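**Thread: what we changed in how we collect hand-held gripper demos, and what it did to the policy**

**1/** We've been training pick-and-place policies from demos recorded with a hand-held gripper. No arm in the room, just a person, two fingers and a wrist camera. The project is called Stirorell. Notes on our latest result below.

**2/** The question was simple. If you have a fixed budget of 2000 demos, do you spend it on many repeats in a few clean setups, or on fewer repeats in lots of lived-in homes?

**3/** We ran both. Set A: 2000 demos, all at 2 lab tables. Set B: 2000 demos spread across 13 homes, recorded wherever people keep their stuff – hallways, kitchen floors, the space next to the shoe rack. Same tasks, same gripper design, same training code.

**4/** Asmaa Ashour wrote the protocol for Set B. The main rule is that you don't tidy up first. Shoes, bags and coats stay where they are. The only things you place yourself are the task objects.

**5/** Testing was on a real arm in a home that was in neither set. Set B did clearly better on picking up objects from the floor. On a bare table, the two were close enough that I wouldn't claim a difference.

**6/** Most of Set A's failures came before contact. The arm would head for the wrong thing, or stop short and hover. Once the fingers were around the object, both policies closed on it about equally well.

**7/** So our reading is that the extra homes mostly help with finding and approaching the object. They don't do much for the grasp itself. We haven't tested that split directly yet.

**8/** For a sense of what the camera gets to work with in a hallway recording:
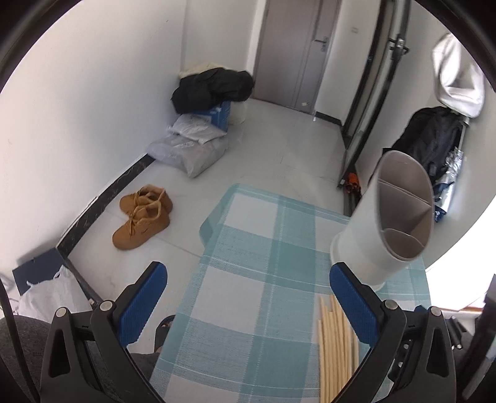

*View from the gripper camera: blue finger pads, a tilted white container, pale sticks on a plaid mat.*

**9/** The operator's own legs and feet get into some recordings. We left those in. We tried masking them for one training run and saw no gain, so we dropped the step.

**10/** Limits: one arm, one test home, short tasks. Camera tracking also drops out near glass and plain white walls, and we threw away demos where it did. That probably makes Set B a little easier than it should be.

**11/** Next is Gukham, the follow-up. Same budget, but we vary the number of homes and keep everything else fixed. I want to see where the curve flattens. Recording is already under way.

**12/** The protocol sheet and the list of tasks go up with the write-up. If you collect this kind of data and have a good way to catch tracking dropouts while you're still in the room, please reply – we only find ours at processing time.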